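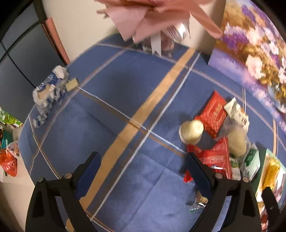
Last updated November 2, 2018

Storing soybean seed between seasons – what moisture is safe?

Nadhirah Tuhumury
I kept back 60 kg of soybean from this year's crop to plant in February. It is in woven sacks in a block shed with a metal roof. A test on 100 seeds last week gave good sprouting, but the same shed ruined my seed last year. I have no moisture meter. How dry does it need to be, and should I move it into sealed drums?

Irfan Harahap
Soybean loses vigor faster than maize or cowpea. Get it under 12 percent moisture before you seal anything. Sealing damp seed is worse than leaving it in sacks. Without a meter, use the salt test: dry salt and a handful of seed in a dry glass jar, lid on, shake, leave it 15 minutes. If salt sticks to the glass, the seed is still too wet. Dry it in thin layers on a tarp in shade with moving air – not on bare concrete at midday, which cracks the seed coat. Then fill the drums to the top so little air is left.

Aiman Nugroho
Sacks are fine if you put them on pallets. I use Skokosel liners.

Areti Tsolakis
Heat matters as much as moisture. A metal roof with no ceiling will cook the top sacks. Move the seed to the coolest room you have, off the floor and away from fertilizer. Repeat the sprouting test 2 weeks before planting and raise the seed rate if the result has dropped.

Comments

Nadhirah Tuhumury: Salt stuck to the jar. Drying again.

Hidayah Nasution: Does the salt test work for groundnut in the shell?

Irfan Harahap: Shell it first.

Related
Fall armyworm or stem borer? Telling the damage apart
Inoculant left in the sun for 7 hours
Row spacing for soybean on sandy soil
Cleaning used drums for seed storage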